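Brikevau gets its night train back after 14 years

The sleeper is coming back to Brikevau! Starting in March, an overnight train will once again link the town with the coast, 14 years after the last one pulled out of the old station with a brass band playing on the platform.

The new service is run by Skokeck, a small rail company that has spent the past few years fixing up used sleeping cars. It will leave Brikevau at 9:45 p.m. and reach the seafront in time for breakfast, with 13 stops along the way. Most of those are in the first three hours, so passengers who turn in before midnight should get a decent stretch of quiet.

"People kept telling us the night train was a thing of the past, and then they'd spend ten minutes telling us how much they loved it," said Szymon Adamczyk, who heads the route for Skokeck. "My own kids have never slept on a train. They've already picked their bunks."

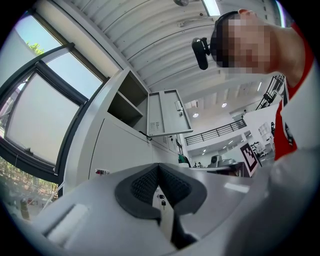 Tickets went on sale at 8 in the morning, and the first weekend sold out before lunch. The company has already added an extra car to the opening runs, which brings the number of beds to 200. There will also be ordinary seats for anyone on a tighter budget, and those start at 45 for a one-way trip. A bunk in a shared cabin costs more, but it comes with bedding, a towel and a hot drink in the morning.

The cars themselves are a treat. They were built for long winter routes, so the windows are thick and the heating is strong, and the old green curtains have been cleaned and put back up. The bunks are a little wider than the ones many riders will remember. Each one has a reading light, a coat hook and a small net shelf for glasses and a phone. Bikes can come along too - there is a rack at the rear of the train, though spaces have to be booked ahead.

Then there's the dining car, which may end up being the star of the whole thing. It will stay open until 1 a.m. and serve soup, dumplings and a plum cake from the Witkowska bakery on Station Street. The bakery made the same cake for the old train, and the recipe hasn't changed a bit. Slices will be sold on the platform as well for the first week, so even people who are just there to wave can have one.

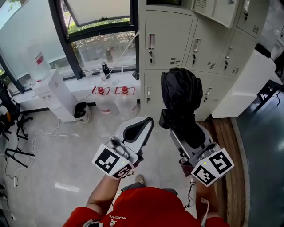
Local hotels and cafes are just as excited. Ilse Coppens, who runs a guesthouse two streets from the station, said she had already taken bookings from visitors who plan to arrive on the early train, walk the river path and head home the same night.

"We used to hear it go out every evening, and you could set your clock by it," Coppens said. "I missed that sound more than I expected. I'm going to leave the window open on the first night, even if it's freezing."

The station is getting some care ahead of the launch. The waiting room has been repainted in its original cream and dark blue, the clock over platform two is running again, and the luggage lockers are back in use. The ticket window will stay open until the sleeper leaves. A late bus will meet the train from the other direction and drop passengers at the hospital, the market square and the college.

Skokeck plans to run the service four nights a week through spring and will look at going daily once the summer schedule begins. Dogs are welcome in the seated cars and in two of the private cabins. Bookings for April open at the end of this month, at the station or by phone.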